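Job grading after a merger: speaker notes

SLIDE 1. Title
Keep the introduction short. State scope: grading of existing jobs, mapping of titles, placement of staff into pay bands. Recruitment and bonus design are out of scope. Questions at the end of each block.

SLIDE 2. Starting point
Lollia and Breltenum merged with separate job catalogs. Combined count: 1384 titles across six legal entities. Many titles had one holder. Several had none and were still open for selection in the HR system.
Explain the difference between a title, a job and a position. A title is a label. A job is a set of duties with a grade. A position is a seat in the org chart with a cost center. The old Breltenum extract stored all of them in one field, so the first task was to split that field before any grading could start.
Pause here. People from payroll usually have a question about cost centers.

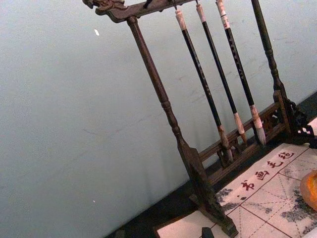

Ilídio Frade: The split should be done in the source system. If you do it in the spreadsheet, the next extract overwrites it and you map everything again.

Agree with the comment and show the workflow. Source correction first, extract second, mapping third. The mapping file is locked between extracts and every row carries the position ID as its key. Names are not used as keys.

SLIDE 3. Grading method
Point-factor method, 12 grades. Factors: knowledge, problem solving, decision authority, people responsibility, working conditions. Weights were set before the first job was scored and stayed fixed.
Score the job from the duties statement only. The current holder's pay, tenure and performance rating are hidden from the raters. Two raters score separately, then compare. A difference of one grade is settled between them — anything wider goes to the review panel with both score sheets attached.
Mention benchmark jobs. Pick them from families with clear duties and more than one holder. Do not use a job that was redesigned during the merger.

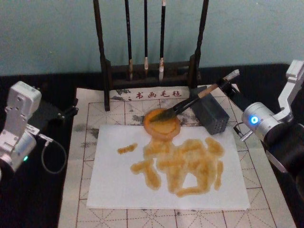 Slide 4. Brush tip on the orange disc, above the white sheet

SLIDE 5. Title mapping
Each old title gets one of these outcomes: kept, merged, renamed, closed. Closed titles stay in the history table so that employment letters can still be produced for past periods.
Manager titles need a separate pass. At Lollia, "manager" could mean a person with direct reports or a senior specialist with none. The new catalog reserves the word for jobs with direct reports. Expect objections from sales, and read out the external-title rule: a customer-facing title may be printed on a business card but has no effect on grade.
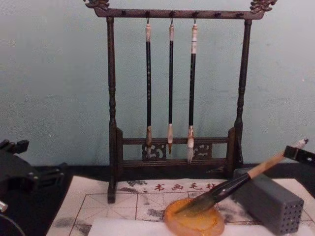 Pay bands are built on the grades and reviewed once a year. The midpoint comes from the market line, and the spread widens toward the top grades. Check the overlap between neighboring bands before publishing. The three brushes on the rack hang side by side with a gap between each, and bands drawn that way would leave pay levels that belong to no grade at all. Our rule is that each band's maximum sits above the minimum of the next. Staff above the maximum keep base pay and are flagged. Staff below the minimum are raised to it at the effective date.

SLIDE 6. Appeals
An employee may appeal the grade of the job, not the placement in the band. Window: 30 days from the date on the letter. Required: form Gu, duties statement, manager's signature. Appeals without a duties statement go back unscored and the clock keeps running. If time is short, skip the flowchart and leave it on screen during questions.

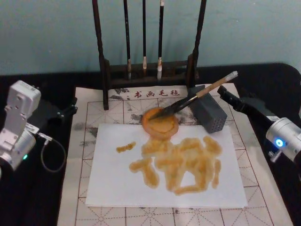

CLUSSIDE, 25 July 2020
Changes since the last version of these notes: the appeals form now has a field for the position ID, and the mapping file has a column for the closing date of a title. Slide 5 still shows the old column order. Say so when it comes up. Handouts are the grade summary and the blank form, one set per table.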